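Dreston open day, Saturday. Walk-round before doors, two-arm table, bay 29. Ticked in pencil because the pen has gone the way of all pens.

## 1. Floor and barrier

- [x] Rope barrier up on the public side. It will stop anyone who was going to stop anyway.
- [x] Cables taped down across the walkway
- [ ] Sign reading "Please do not feed the robot" removed. Third year of asking.

## 2. Arms and stops

- [x] Both stop buttons pressed and reset, 2 out of 2
- [x] Speed limit set to visitor mode
- [x] Joint covers free of cracks
- [ ] Hour counter copied into the Sestance log. It reads 2,630; the log still says 77, which would make this a very young robot.

## 3. Table and crockery

- [x] Mat flat, no curled corners
- [x] Mug tree stable when nudged
- [x] Plates checked for chips before the grippers get them
- [ ] Glass swapped for something that bounces. Raised with Radebe, who supplied the kitchenware and like it to look "homely".

Checked with the left gripper on the rims of two upright plates and the right one just inside the white cabinet. The drinking glass is still on the wire rack at the right-hand end, next to a cup lying on its side. Homely it is.
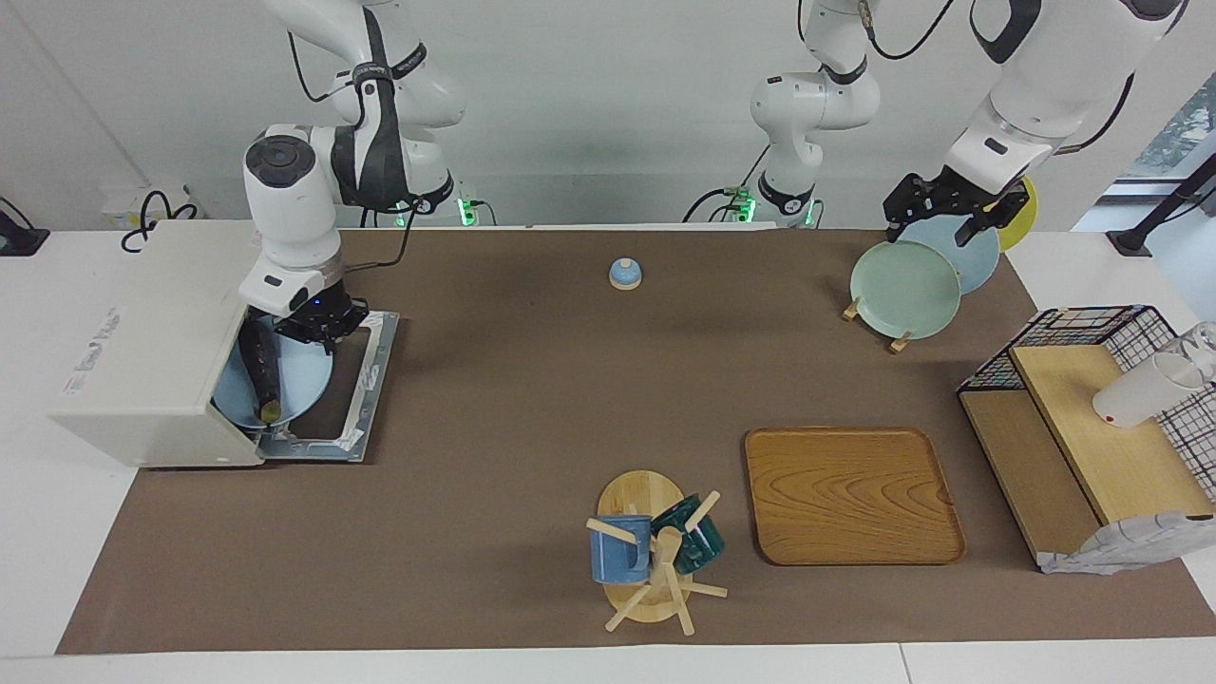 ## 4. Visitors

- [x] Safety talk cut to one page
- [x] Dustpan within reach of the operator
- [x] Operator knows where the dustpan is (separate item after March)
- [ ] Clerkov leaflets moved off the fire extinguisher

Fit to open once the glass and the leaflets are sorted. The log can wait until Dreston finds the pen.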